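Plaidoyer pour la pince qu'on tient à la main

Par Mehwish Paracha, 30 janvier 2023

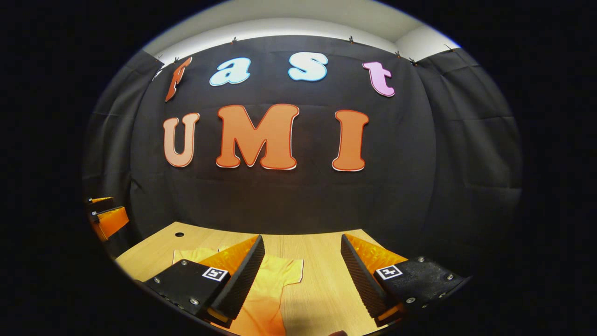 Ce que la main comprend avant nous

J'ai passé des années à piloter des bras à la manette, et je croyais sincèrement que c'était le métier. On apprenait à penser en axes, à anticiper le retard, à respirer lentement pendant la descente. Puis Zeeshan Bajwa m'a mis une pince portative entre les mains, avec un petit vêtement jaune orangé à plat sur une table en bois clair, et j'ai compris en un après-midi ce que je n'arrivais pas à expliquer à mes étudiants : le tissu se saisit avec le poignet !

Une manche, c'est un objet redoutable. Elle glisse, elle se dédouble, elle entraîne l'épaule avec elle. À la manette, je visais le bord et je fermais, point. Pince en main, je me suis surprise à incliner l'outil, à pousser légèrement l'étoffe pour faire naître un pli, à refermer dessus. Personne ne m'avait demandé ce geste. Il est venu tout seul, et c'est précisément le genre de geste que je veux retrouver dans nos données.

Éloge des doigts souples

Chez Nornano, nous avons comparé deux jeux de doigts : des mors rigides, hérités du projet Mirani, et des doigts orange translucides garnis de patins noirs striés. J'avoue un faible immédiat pour les seconds (la lumière passe au travers, c'est très beau), mais je me méfie de mes coups de cœur, alors nous avons compté. Sur 1 156 prises enregistrées, 254 ont raté, et la plupart avec les mors rigides. Sidra Mengal me fait remarquer que j'en ai exécuté moi-même une bonne part, et que je préférais déjà les doigts souples. Elle a raison. Il faudra recommencer avec quelqu'un qui s'en moque.

Je tiens aussi à défendre les marqueurs carrés noir et blanc fixés sur les platines, que beaucoup trouvent laids. Ils donnent l'écartement des doigts directement dans l'image, sans codeur ni câble. Un fil de moins qui s'accroche à un col, je prends !

Et le grand-angle ?

Ehsan Kazmi n'aime pas cette image ronde où les bords de table se courbent. Il voudrait une optique plus sage et une deuxième caméra sur pied. Je lui réponds que je veux voir les deux doigts, le vêtement et le fond de la pièce d'un seul coup, et que la courbure se corrige par calcul. Sur un point, je lui cède volontiers : un grand drap noir offre peu de repères au suivi visuel, et des lettres de couleur bien contrastées y rendent service.

Reste la vraie question, celle du passage au bras. Un geste souple du poignet humain peut tomber hors de portée d'un robot, ou exiger de lui une vitesse absurde. Nous commençons ces essais en avril, chez Drumulau, avec 14 gestes de pliage. J'ai très hâte, et un peu peur pour les manches.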